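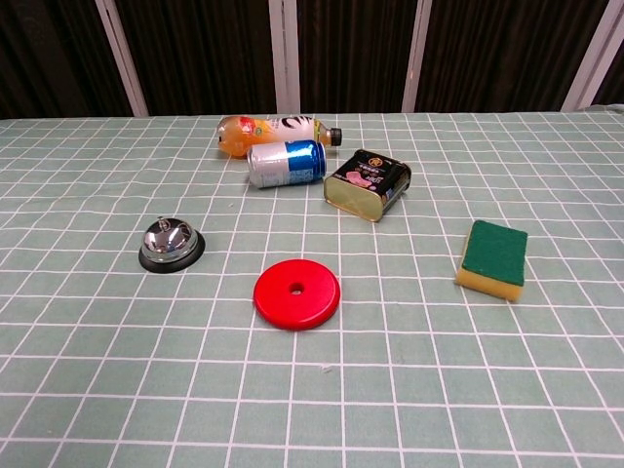

Bottle, can, tin and bell out on the green checked cloth.

Questions I get asked about the Table Game

I run a little memory game at our family afternoons in Drondemham, and it's the one thing people always email me about afterwards. You might know it as Kim's Game, or the tray game, or "the one where Mum hides the scissors". Mine is played on a tablecloth with whatever is in the cupboard, and I've put the usual questions in one place so I can stop typing the same answers!

How do you play it?
Put a handful of things out on a table. Everybody has a good look for 30 seconds, then they all turn round (no peeking over shoulders, Grandad) and you take one thing away. They turn back, and the first person to ring the bell gets to say what's gone. If they're right they keep the point, and if they're wrong they sit out until the next go. That's the whole thing.

Do I need the bell?
No, but I wouldn't be without it now. Mine is the sort you get on a hotel reception desk, a shiny dome with a little button on top, and children will do anything for a turn at pressing it. It used to sit to one side purely for ringing. Then I started leaving it in with everything else, and one afternoon I took it away as the missing object. They all reached for it at once. Best round we've ever had.

Why the squared cloth?
I bought it because I liked the green, if you want the truth. But the white lines are really handy for the harder version, where you move something instead of taking it off. Grown-ups start muttering "two squares in from the edge" under their breath, and the small ones just look at the picture of the whole table in their heads and beat them every time. A plain sheet is fine. I'd steer clear of anything flowery, it makes my eyes swim.

What sort of things should I put out?
Shopping! People go hunting for thimbles and antique keys and there's no need. A drink bottle with a loud label, a drinks can, a tin of luncheon meat, all lovely. I look for things with a bit of colour on them, like the blue on that can or the orange drink in the bottle, so there's something for the eye to grab. A couple of shiny things make it trickier than you'd expect, silver being silver.

Should everything stand up neatly in rows?
Please don't. Rows are too easy, you just see the gap. I lay the bottle and the can down on their sides with one partly in front of the other, and I tip the tin over as well. If you do lay a can on its side on a table with a slope, wedge something under it. I've learnt that one the noisy way.

Full or empty?
Whichever you've got, but unopened if you're using food or drink. A bottle with its cap on tight can be knocked off the table by an excited six-year-old and survive it, and afterwards it all goes back in the cupboard. Rinse out empties properly or you'll have a sticky cloth. Watch for sharp edges on opened tins too. I don't use those at all.

How many things is the right number?
For the under-fives, start small and let them name everything out loud first. With older children I go up to 9, and with a table of adults 12 is where the arguing begins. Any more than that and people give up and go and see about the cake.

How long should a game last?
Half an hour at the very most. I stop while they're still asking for another go.

My lot have got too good at it. Now what?
Try the Nilsuwan round (named after the café where we made it up, waiting for our food). You swap two things over and take nothing away. Or turn one thing to face the other way, so a cap that pointed right now points left. It's mean. I love it.

Is there a printed version?
Yes, the Emska sheet, which has the rules on one side and a score grid on the back. It's a single page and you're welcome to photocopy it. Ask at the Cumirari desk when you come in, or drop me a line and I'll post one.

Can I borrow the cloth?
You can, from October, as long as it comes back washed. Cool wash, no tumble dryer please. The bell stays with me.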